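The spreadsheet for next year's hand budget has one honest line in it, and it is the one for fingertips. We set aside $200. We had spent it by December.

Bianchini quoted us $600 for a set of 5, which I read twice — then a third time, sitting down.

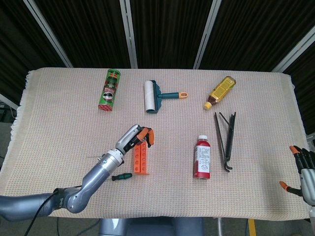
Left hand, orange block, Pringles waiting their turn.

Kaltureck is cheaper but wants 7 weeks. So I've moved the money over from "furniture." The tablecloth stays another year.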